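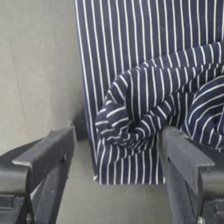
Prulton archive opens the papers of the Brethren prayer houses

The reading room in Prulton will open to the public on 22nd February a collection of papers from the old Moravian prayer houses of the district. The collection has 2,987 sheets, most of them written by hand by farmers, millers and servants who belonged to the movement in the 18th and 19th centuries. Until now the papers were kept in private homes and in the attic of the Dovo parish house, and only a few researchers had read them.

The work of sorting and copying started three winters ago. It was led by Birutė Raudsepp, a historian of religion who has written before on the lay preachers of the region. When she first saw the boxes, she wrote in her application for money that there were 3,000 sheets. The final number came very near to this guess, which she says was luck.

"I looked at the boxes and I wrote down a round number, and I was afraid of it for three years," Raudsepp told this newspaper. "Some boxes had only old calendars inside. Other boxes, which looked empty from the side, had letters pressed flat to the bottom."

The Moravian movement takes its name from refugees from Moravia who settled in 1722 on the land of a Saxon count, in the village which became Herrnhut. From there, craftsmen and teachers traveled to many countries. In the Baltic provinces they found many listeners among the peasants, who in that time were bound to the estates. The Brethren did not ask people to leave the Lutheran church. They held their own meetings beside it, in the evening or early in the morning, with singing and with talks given by ordinary members. In 1743 the Russian authorities banned the movement, and for some decades the meetings went on in secret or half in secret.

From this time comes the oldest part of the collection, a bundle of 23 letters between two groups of Brethren. The writers use first names only, and in several places they call the meeting "the work at the mill." Raudsepp believes this was a simple way to protect the people, but she adds that some of the meetings may really have been held at a mill. She does not want to decide it before the land records are compared.

The largest part of the collection is life stories. It was the custom of the Brethren that a member wrote down the story of his or her life, or told it to another who could write, and the text was read aloud at the burial. The Dovo papers have 82 such stories. More than half of them are by women, and among them are a weaver, two midwives and a cook from the manor.

Gunārs Pärn, who transcribed the life stories, says that they follow a pattern. The writer begins with childhood, goes on to a time of doubt or illness, and then describes the day when the heart became quiet. After this usually comes marriage, work and the death of children. "When you have read ten of them, you think you know the eleventh," Pärn says. "Then there comes one sentence about a lost cow or a quarrel with a sister, and you understand that this was one certain person and no other."

The handwriting was difficult. Many of the writers had learned to read at home and to write only later, and they spelled by ear. The same village is spelled in seven ways. Pärn has kept the spelling of the originals in the transcriptions, and he has added a list of place names at the end.

Also the hymn sheets took more time than was planned. They were copied from hand to hand, and verses were left out or put in another order. Baiba Paju, a choir teacher from Prulton, compared them with the printed hymnals of the period. She found four hymns which she could not match to any book. It is possible that they were made locally, but Paju is careful.

"A hymn can travel very far and lose its name on the way," she says. "I would like that somebody from Germany or from Denmark looks at them before we say that they are ours."

The choir has learned two of the four, and will sing them at the opening. There is no melody written on the sheets. For the first one the name of a known tune is given in the margin. For the second one Paju chose a tune with a fitting meter.

The opening starts at five in the afternoon with a talk by Erick Owino, who studies Moravian missions in East Africa and is spending this year as a guest lecturer in the region. Owino will speak about the life stories as a form of writing which the missions carried with them, and about how much it changed in a new language. He has read the Dovo texts in translation. In his opinion the tone of them is drier than in the texts he knows, and the weather has a bigger place.

Not everything in the boxes can be shown. Nineteenth-century minutes from the prayer house contain the names of members who were warned for drinking, for dancing or for working on a holiday, and the families of some of them still live in the district. The dead cannot complain, says Raudsepp, but she has talked with the families whom she could find. Two of them asked that the pages be read only in the reading room and not be copied to the internet, and this was agreed.

The prayer house in Dovo itself does not exist anymore. It was used after the first war as a school and then for storing grain, and it was taken down when the road was made wider. The foundation stones can be seen in the grass behind the bus stop. Urmas Žukauskas, whose family kept four of the boxes, remembers that his grandmother still used the words "to go up to the house" when she meant going to pray, although there was no house to go up to.

Žukauskas gave the boxes to the archive in December. He kept for himself one copy of the life story of his grandmother's grandmother, who was a servant at the manor and who wrote, among other things, that she had never liked the sea.

The reading room is open on weekday afternoons from one to six. Visitors who want to see the original papers should write to the archive two days before. The transcriptions of the life stories can be read without an appointment, and a printed selection with an introduction by Raudsepp will be sold at the desk. Entrance to the talk is free. The talk will be in English, with a translation.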